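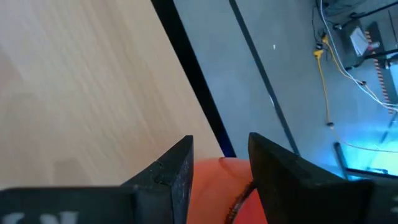
Wrist cam, fingers open around something orange-red at the edge of the table. Floor cabling in the background, in its natural state.

Naden bench log, April 2022

Aim for the evening: get the mug job going end to end with both arms powered, no hands on anything. Got the middle of it, which is the part I had working anyway.

Wrist cam first. Remounted it on the printed bracket, version 4. Versions 1 to 3 are in the drawer if anyone wants a paperweight. Version 3 put the cable exit at 90 degrees to the link and the cable had opinions about that every time the wrist rolled. Version 4 lets it leave along the arm. Ran the wrist through its full travel 30 times with the Rukero jog script and the feed stayed up, so I'm calling the bracket finished until it proves me wrong, likely in front of visitors.

The view is good. Both fingertips in shot with the gap between them, plus enough of the table edge to be useful. It also takes in a generous amount of floor. The blue light over by the stand blows out that corner completely and the auto exposure then sulks and darkens everything else. Locked exposure by hand. Colours are better but the floor still drifts to cyan on that side. I spent far too long thinking the white balance was broken before I turned around and looked at the light.

Note on the black edge of the table: the segmentation keeps wanting to merge it with the fingers. Black fingers, black edge, dark tape on the floor past it. If I were starting again I would not have chosen black for everything, but it looked very smart in the catalogue. Tried a strip of pale tape on one fingertip, which helped until it came off in a grasp and stuck to a mug. Next attempt is paint.

Speaking of fingers, they're getting scuffed. Mostly the left one. Doesn't affect the grip yet.

Calibration. Redid the hand-eye on both arms with the printed board. Left arm fine on the first go. Right arm gave me a transform that placed the camera somewhere under the floor. I'd typed the board's square size in wrong. Should be 14 mm, I had it at 41. Fixed, rerun, camera is back above ground. I've put the number in the config with a comment in capitals so that future me can ignore it in good conscience.

Mug job. Shelf at the back of the table, mugs on it and one on the wood in front. The plan is for the job to put the last one up with the rest. All the free space is on the left of the shelf, and the planner, given a whole empty stretch of board, prefers to squeeze in on the right beside its friends. That's my cost function. I was rewarding a short reach and not charging anything for clearance. Added a clearance term, weight picked by the ancient method of trying a few.
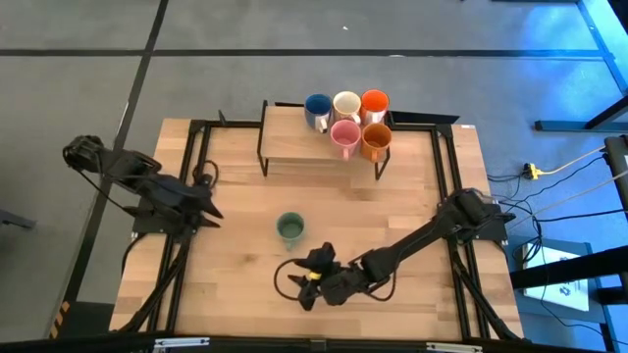
Bench from the fixed camera. Five mugs on the shelf, green one on the table, both arms on the frame.

Green is the hard one. It's dark and glazed, and the depth camera sees its near side as a suggestion. Got the grasp pose stable by fitting to the rim and leaving the body out of it. The handle still confuses things if it faces the wrong way for the gripper. The pink one has the same shape trouble but at least shows up.

Arms getting in each other's way: the left comes in from its side, the right reaches a long way across the front, and there's a patch of table in the middle that they both regard as theirs. For now one has to be parked before the other gets permission to move. Slow, a bit like a single-lane bridge, but I haven't had a collision since I put it in. The Upadhyay solver claims to do this properly with both moving at once. I've got it installed. It has not forgiven me for the Python version.

The Zotasis driver dropped out again. Log stops at line 442 with a timeout, then nothing at all, then a cheerful message saying it's connected. I suspect the cable on the right arm, the one that curls up on the wood. Swapped the plug end over and it behaved for the rest of the session, so either that was it or it got bored.

Still to do:

Tidy the cords beside the table. I have written this before. I wrote it in October.
Get the loop of cable on the left arm up off the table and clipped to the links.
Paint fingertips, something pale and matte.
Move the blue light or put a bit of card in front of it.
Check the shelf is square to the frame. The planner assumes it is and I never measured.
Swap the hand-typed shelf height for a measured one.
Driver: turn on verbose logging before the next run, not after.

If you use the bench before I'm back, the exposure lock doesn't survive a reboot. Run the cam script again or you'll get the dark version. Please leave the rail clamps where they are. And the mugs are for the robot, the ones for tea are by the sink.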